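Threshold drawing in Dritetti

Threshold drawing is a household custom in the town of Dritetti, in which families decorate the ground just outside the front door with patterns in flour, chalk or crushed eggshell. It belongs to a large family of doorstep arts found in many parts of the world, and anyone who has seen designs made for a festival elsewhere will feel quite at home with it. The Dritetti kind is plainer than most, and is nearly always the work of several hands, with grandparents and small children kneeling side by side over the same patch of ground.

The custom is kept mainly in April, during the spring festival known as Dukurer, although many households also draw for a wedding, a new baby or the return of a relative who has been away for a long time.

Setting

A drawing is made wherever the house meets the street, and the shape of that space has a good deal to do with the shape of the design. Older houses have a deep stone step, which suits a round pattern. Newer ones open straight on to the pavement, and here people tend to draw a long band that runs the full width of the door and sometimes a little way past it, towards the neighbours.

Brick and block paving are common in the district, and people who grew up with them will often let the joints guide the hand. A herringbone surface lends itself to zigzags and leaf shapes – a smooth concrete slab gives more freedom but, many would say, rather less help.
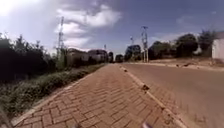 Materials

Rice flour and wheat flour are the oldest materials and are still the favourites for the outline. They are let fall between the thumb and first finger in a thin, steady stream, a knack that takes most children a season or two to pick up. Colour comes from turmeric, dried beetroot, brick dust and powdered charcoal. Crushed eggshell is saved up in jars through the winter and used for the white dots at the corners.

Coloured chalk came in later and is now very widely used, particularly in windy streets. Some families mix flour with a little water and paint it on with a rag, which makes a line that lasts for 2 or even 5 days if the weather is kind.

Where a road is too dusty to take a clean line, it is usual to sweep it and sprinkle it with water before starting. The sweeping is counted as part of the custom, and there are songs to go with it.
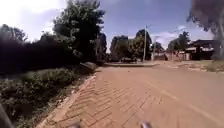
A road paved with interlocking bricks.

Patterns

The most familiar design is the Clitico, a looped line that is drawn without lifting the hand and finishes where it began. It is said to keep good luck going round and round the house. A small one can be made in a few minutes, while the grand version drawn for Dukurer may be built over a grid of 30 dots, and there are older people who can manage one with 70.

Other patterns include the ladder, the open fan, the pair of fish and the seed head. Most families have a small mark of their own, tucked in near the door, and it is thought polite to look for it when paying a visit.
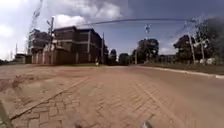 Customs and beliefs

Guests are expected to walk over the drawing and not around it, as the pattern is meant to be carried indoors on the soles of their shoes. Visitors from elsewhere are often shy about this and need a good deal of coaxing! Birds and ants are welcome to the flour, and a design that has been well pecked by evening is taken as a sign of a generous house.

A drawing is never scrubbed away on purpose. It is left to feet and rain, and a fresh one is laid on top when the old lines can no longer be followed.

Related customs

In the neighbouring village of Živković the drawing is made indoors, around the hearth, and only in white. Families with relatives in both places commonly keep both forms, the hearth being done first and the doorstep afterwards with whatever flour is left in the bowl.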